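Notes from a talk with Nour Azar, 13 June 2021. Typed up fast, tidied a bit.

Nour Azar had a cold and a train to catch, so we did this in one go, standing up mostly, in the Trutero workshop. She runs the block sorting work there. Before that she spent two years at Starberg on conveyor stuff, which she doesn't much want to talk about ("belts, just belts").

What she does now is collect examples. A person drives the arm, the arm pushes blocks around a board, all of it gets saved, and later a model is trained to do the same from a typed instruction. Push the red ones together. Move the heart to the left. Simple things, said plainly.

"People come in and want to see the clever bit," she says. "The clever bit is a file on a server. What we do all day is push blocks."

How many goes does it take? She pulls a face. The first target was 300 good runs per instruction, and they got there on the easy ones in June's first week. The hard ones are another matter. One instruction, the one about lining blocks up along the far edge, was stuck at 46 when I asked.

"The far edge is horrible. You push a bit too much and the block is hanging over. Then what? Do you keep the run? Siamak says keep it, Vicente says bin it. We had a proper row about that one."

Siamak Ebrahimi writes the training code. Vicente Carrasco does most of the driving, and has the final say on what counts as a bad run, or thinks he does. The current rule is that a run stays in if the driver recovers. If the block drops off the board it's marked as a fail and kept in a seperate folder. Nour wanted those kept too. "A fail is still an example. It's an example of what a fail looks like. You'll be glad of it later."

I asked why push and not pick up. Shorter answer than I expected.

"Cheaper. Less to break. And pushing is hard enough! The block turns when you don't want it to. A cylinder isn't too bad, a star catches on its neighbour and they both go."

The shapes are the same few all the way through – cylinder, star, hexagon, heart – in four colours. They print them. Early on there were more shapes, including a crescent that everyone hated, and it got dropped. She'd like it back one day. Vicente would not.

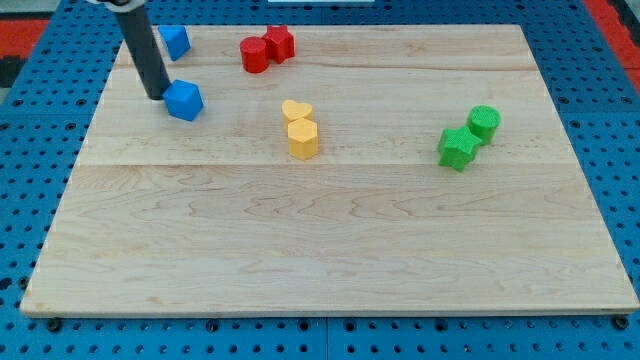
*Blocks in colour pairs on the maple board, with the tip of the arm down beside one of the blue hexagons.*

The board came from Pleswood, a joinery firm. She is oddly keen on it. The first surface they used was a white sheet, very clean, very even, and the model trained on it did well for as long as it stayed on the white sheet. Moved to anything with a pattern and it went to bits.

"So now we have grain. Wavy lines everywhere, joins in the planks. The camera has to cope with all that. If you only ever show it a clean page it thinks the world is a clean page."

Lighting? Same thinking. They leave the blinds how they are and don't fuss. Soft shadows one hour, harder ones later. Maximiliano Daza, who looks after the rig, wanted fixed lamps and a hood over the whole thing. He lost that argument, although he did get his bolts checked every morning, and there's a sheet on the wall he signs.

We got on to the drivers. Five of them on the rota, no more than an hour each before a swap. Tired drivers make samey data, she says, and she can tell who was driving from the plots alone.

"Vicente goes in from the side, always. Little taps. Saeed does one long shove and hopes. For ages I tried to get them all to do it the same way and then Siamak asked me why. I didn't have a good answer."

Saeed Sharifi was at the next desk for this and says his shoves are fine, thank you.

So the styles stay mixed. What they do control is the wording. Each run gets its instruction before the driver starts, and then a second person watches the recording cold and writes what they think was being asked. If the two don't match it goes on a list. The list is long. A lot of it is words like "next to" and "behind".

"Behind from where? From the driver? From the camera? We lost days to 'behind'. Real days. Now it's always from the camera and it's written at the top of the page in capitals."

I asked about starting positions, as I'd heard they were setting these by hand. They are. A small script called Pascual spits out a layout, somebody puts the blocks more or less where it says, and off they go. More or less is the important bit. Nour doesn't want them exact.

And she doesn't want them spread out nicely either. The first batch of layouts filled the whole board evenly, and the model had hardly seen blocks that were touching, so it had no idea how to get them apart. Now Pascual is told to bunch things up, leave big gaps, put a block where it's awkward.

"Half the board with nothing on it is fine. Good, even. Somewhere to push things to."

Does it work, then? The model. She wobbles her hand. On two-block instructions it gets there almost every time. Anything with "all" in it, like bringing all the colours into their own groups, it does the first part, then dithers. Goes back and nudges something that was already right. Siamak reckons it needs more long runs. Nour thinks the long runs they have are too tidy, because drivers plan ahead and a model doesn't, or not in the way you'd want.

Her fix, which had only just started when we spoke, is to have someone call out a new instruction mid-run. Driver is halfway through grouping the greens and gets told to leave it and see to the yellows. Vicente finds it maddening. The recordings are messy, with stops and odd little backtracks.

"I like them. They look like somebody changing thier mind. We had none of that in the data before."

Last thing, on her way to the door with one arm in her coat. What would she tell another small team starting on this?

"Watch your own recordings. Sit down and watch them, a whole afternoon, no skipping. And write down what 'behind' means before you record anything."

Then she went for the train. Saeed was next on the rota and took the driver's seat.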